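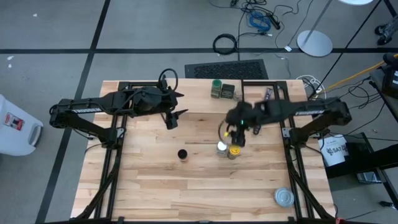
Submitted by Zulkifli Teoh, Veveldale Robotics Club
2 Nov 2022

Both arms are now mounted on opposite sides of the wood-top table, and students have begun the jar exercises. The right arm is assigned to the jars, which stand side by side near the middle. The left arm gets its own tasks after the break.

Of the grant, $2,594 has gone to the table rails, cables and spare gripper fingers. Enrollment stands at 26, and 2 students left in June. The Flanelero group writes the motion code and the Eso group keeps the logs. We still need a second laptop before the spring demonstration.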